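Commissioning and Upkeep of a Ground Survey Robot on an Outdoor Test Plot

Project report, Group 3
Amparo Urrego, Jhonatan Inga, Aníbal Quispe
Supervisor: Zubaida Kiani

8 min read

1. Purpose of the work

The group was asked to take over one wheeled survey robot, the Kastoslow, and bring it to a state in which it could drive a fixed route on bare ground without a person steering it. The robot had been used by an earlier group and then stored over the summer. The work covered mechanical checks, electrical repair, camera setting, wheel calibration and a written upkeep routine. Route planning software was outside the scope and was used as supplied.

2. State of the robot on receipt

The robot was collected from the Nyarko workshop with its battery removed. The log book had entries for the first half of the previous year and none after that. The following faults were found on the bench.

The rear left wheel turned freely in one direction and dragged in the other. When the hub was opened, fine grit was found between the seal and the bearing. The seal lip was worn on one side.

The main power connector had a discoloured pin. Resistance across the pair was higher than on the spare connector, and the housing had softened slightly. It was replaced.

The front camera bracket was held by two of its four screws. The threads for the other two were stripped in the plate. Jhonatan Inga drilled and fitted threaded inserts, after which all four screws could be tightened to the same value.

The emergency stop worked, but the button had to be pressed harder than expected. The contact block was cleaned and tested again with the wheels off the ground. It then passed every test.

3. Wheel calibration

The controller works out distance from encoder counts. The value left in the settings file was 3,652 counts per metre, with no note of when or how it had been measured. A new value was needed because the tyres had been changed.

A straight line was marked in the corridor outside the workshop. The robot was driven along it at low speed, stopped at the end mark, and the counts were read from both sides. Left and right were recorded separately and then averaged. The new value was 3,967 counts per metre.

With the old value, the robot reported a longer distance than it had covered and stopped short of each waypoint. The error grew along the route, as would be expected. With the new value the corridor error was too small to measure with the tape available.

Tyre pressure affects this figure. The pressure should be set before each calibration and written beside the result. We did not do this for our first two attempts, and those results were discarded.

4. Camera setting

The front camera is used for two things: keeping a record of each run, and finding the edge of drivable ground. The second of these depends on the tilt of the bracket. If the camera points too high, most of the picture is sky and the exposure control darkens the ground. If it points too low, the robot's own front body takes up part of the view and the edge finder treats it as an obstacle.

Tilt was changed in small steps, with the robot standing still on the plot and facing open ground with the bank to its right.

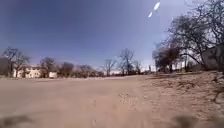 The edge finder has a mask setting which tells it to ignore chosen areas of the picture. The mask supplied with the robot had been drawn for a different bracket position. It was redrawn by Aníbal Quispe to cover the lower corners, with a small margin for bracket movement. After the redraw, false stops caused by the robot's own body ceased.

Glare was a separate matter. With the sun towards the front of the robot, bright spots appeared in the sky part of the picture and the ground came out darker than it should. Two changes were made. Exposure is now measured from the lower half only, and the lens is wiped with a dry cloth and then a damp one before each run. A printed hood was tried and removed, as it shook loose on rough ground.

5. Work on the plot

The plot is a flat area of dry, sandy soil. There are very few marks on it for the robot to use as a visual reference, so it relies on the encoders for most of the route. Turns were the weak point. The wheels slip a little on loose dust, and the heading error after a sharp turn was larger than after a wide one. The route file was changed to use wide turns only.

The bank was set as a no-go area. Its lower edge carries dry grass and leaves, and the group did not want either drawn into the hubs. The limit was first placed at the foot of the bank and later moved one robot width further out.

The longest unbroken run was 246 metres. It ended when the low battery warning stopped the drive motors. The warning level had been set too high and was corrected from the battery maker's data sheet.

6. Upkeep routine

The routine below was agreed with Octavio Huamán, who looks after the workshop, and has been copied into the log book.

Before each run: check battery voltage, tyre pressure and emergency stop. Wipe the lens. Push each wheel by hand in both directions and listen.

After each run: brush dust from the hubs, working away from the seals. Do not use compressed air on the hubs, as it drives grit past the lip. Remove the battery. Enter the distance and any stops in the log.

Each month: check the four bracket screws, measure resistance across the main connector and repeat the corridor calibration. If the count per metre has moved, find the cause before changing the settings file.

7. Faults still open

The rear left hub was fitted with a new seal in February and runs freely, but the matching seal on the right has not been changed. The part is on order from Tedwood. The bearing on that side should be looked at when the hub is opened.

The clock on the controller loses its setting when the battery is out. Times in the run records before noon on the first test day are wrong and have been marked as such in the log.

The spare connector has now been used and needs replacing.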